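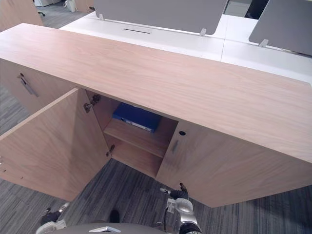 Cabinet with center door open.

Ticket 774 — Pain medicine record, strength shown incorrectly
Site: Irnelstead Clinic, Yupanqui wing
Reported by: Jintana Wannasri, Pharmacy
Status: Closed

Summary: The medication record in Trastano displayed ibuprofen 400 mg tablets as 800 mg on the printed chart. The screen view was correct. Pharmacy staff compared both views at 9:40 and placed a hold on chart printing for the wing.
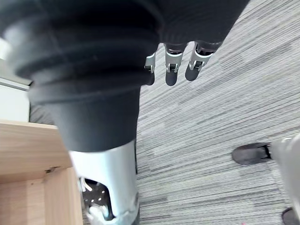

Hand with metal joints and black fingertips.

Log

10:05 — Support confirmed the fault on a second workstation. Only entries written as "two tablets if needed" were affected. Acetaminophen and codeine entries printed as expected.

11:20 — The print template was found to multiply the tablet strength by the number of tablets and place the result in the strength column. The dose column was left blank. The template had been replaced during the February update from Pirel.

1:15 — The previous template was restored. Pharmacy printed 123 charts and checked each against the screen view. No differences were found.

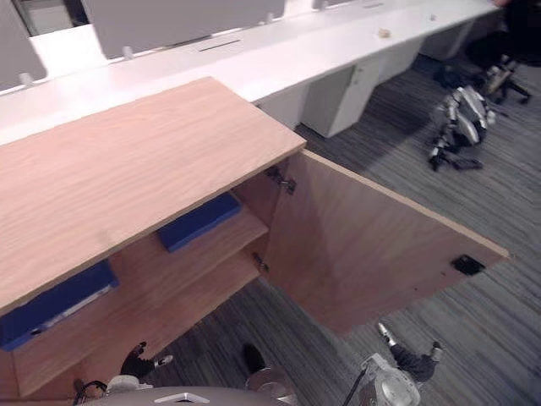

2:30 — The hold on printing was lifted. Wards were instructed to destroy any chart printed under the newer template and to request a fresh copy from Pharmacy. Handwritten changes must be copied over by a nurse and signed again.

Pirel has been asked to supply a corrected template. Please do not install it before Pharmacy has approved a test print.

Related tickets
Allergy line missing from discharge sheet
Codeine syrup listed under tablets
Trastano sign-in slow after lunch
Label printer skips second page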